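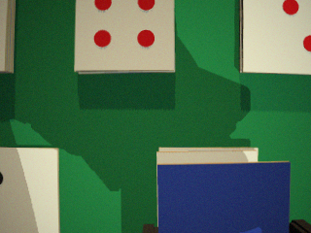
Candden Scholarship Fund: Progress Report to the Flateck Foundation

Prepared by Noemi Fiore, program manager
Period covered: October to April

1. Awards
The fund received 27 complete applications. Ten awards were approved, all for first-year students in two-year programs. Two recipients deferred enrollment to the fall term, and their awards are held in the restricted account. The remaining eight were paid to the college in January and posted against tuition.

2. Eligibility
The minimum course load was set at 15 credit hours in the original agreement. Evening students at the Mughal campus rarely carry that load. Roman Malinowski in the financial aid office has drafted a change to 10 hours, which requires Flateck's written consent. The draft is attached.
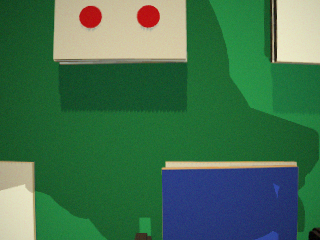
Green tabletop, computer rendering

3. Reporting
Grade data for the spring term will be available in June. Miłosz Nowicki will send the retention table separately. Transfer students are not yet coded in the Clornoner system and were matched by hand.

4. Open items
Signed consent to the credit hour change.
Confirmation of the payment date for the second installment.
Replacement of Rhydian Gethin as donor contact on the account.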